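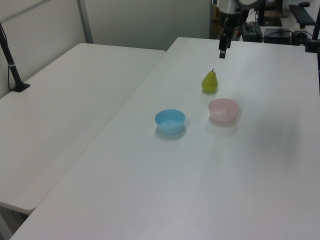 Ticket opened by Muireann Noonan, kitchen trials, Clulside site
Subject: Arm drops or refuses soft fruit on the clearing-away job
Severity: medium. The job we are testing is the dullest one in any kitchen: pick up what is left out and put it in the right bowl. The arm does it well with a plastic lemon and badly with real fruit. The setup for the failing runs is one small green pear standing upright, stem up, with the light blue bowl and the pale pink bowl close by, on the white table. The instruction is "put the pear in the pink bowl". With the pear upright the gripper comes down from above, and on most of the failed runs the fingers close too high, on the narrow neck, and the pear swings or slips out on the way over. On other runs the arm stops above the fruit and reports "no stable grasp". We have a visit from Nic Giolla coming up and they have asked one thing only, which is whether this can clear a worktop after breakfast. At the moment I would have to say no.

Software: Bamov 7, standard grasp settings
Runs logged so far: 70
Pear ended up in the correct bowl: 14

Reply from Callum Semple
Thanks for the numbers. Three questions before I touch anything.
Are the failures the same with the pear on its side?
Has the grip force been changed from the default?
Is the wrong bowl ever chosen, or is it always the pick that goes wrong?

Reply from Muireann Noonan
On its side it is better, but then it sometimes rolls when the first finger touches it. Force is default, nobody has changed it. Wrong bowl has not happened once. It knows pink from blue. The choosing is fine — it is the holding that lets us down.

Reply from Callum Semple
That fits with what I see in the log. The planner treats the stem as the top of the object and measures down from there, so the grasp point comes out on the neck. With the lemon there is no stem and the measurement is right. Please try the following, in this order.
1. In the grasp settings, turn off "use highest point".
2. Set approach depth to "widest section".
3. Leave the force alone for now.
4. Run the upright pear again and save the log under this ticket number.
Don't change the bowl positions between runs or we won't be able to compare.

Reply from Tadhg Buckley
Picking this up while Muireann is away. Steps 1 and 2 done. The neck grasp has gone. The fingers now close round the fat part and the pear gets to the bowl far more often. Two new problems:
Pears are getting marked. There is a dent on each side where the fingers press. A person would notice it by the afternoon when it goes brown.
The release is too high. The arm lets go above the rim and the pear drops in. Once it bounced out.

Reply from Callum Semple
The dents are from the force, as the default was picked for hard objects. Bring it down one step at a time and stop when it starts to slip. For the release, the bowl height is entered by hand in the object list and I suspect it still has the figure for the old, deeper bowls. Can somebody measure the ones in use? They look shallow to me.

Reply from Tadhg Buckley
You are right, the old figure was still there. Corrected for both bowls. Force is down two steps. No bounce since. Marks are much lighter but a ripe pear still shows them. A hard one doesn't.

Note added by Orla Brennan
I have been asked to put something in writing for Nic Giolla, so I am adding it here to keep it with the ticket.
What it can do: find a piece of fruit on a clear table, tell the bowls apart, and move the fruit without help in most runs.
What it can't do: judge ripeness, or change its grip when the fruit is softer than expected. My son does both without thinking, and he is in no hurry to clear a table either. It is also slow. Tadhg timed himself against it and was back in his chair before the arm had started to lower.
I would not sell this as a kitchen helper yet. For sorting firm fruit in a packing room I think it is close. Enda Conneely wants to try it with the Alo soft fingertips before we say anything about ripe fruit, and I agree with him.

Reply from Enda Conneely
Fingertips ordered, expected in December. Please keep the current settings saved as a separate profile called "pear firm" so we have something to go back to. I'd like the same pear test repeated with the new tips, upright first, then on its side.

Status: part fixed
Grasp height: closed
Release height: closed
Marking of ripe fruit: open, waiting for parts
Owner: Enda Conneely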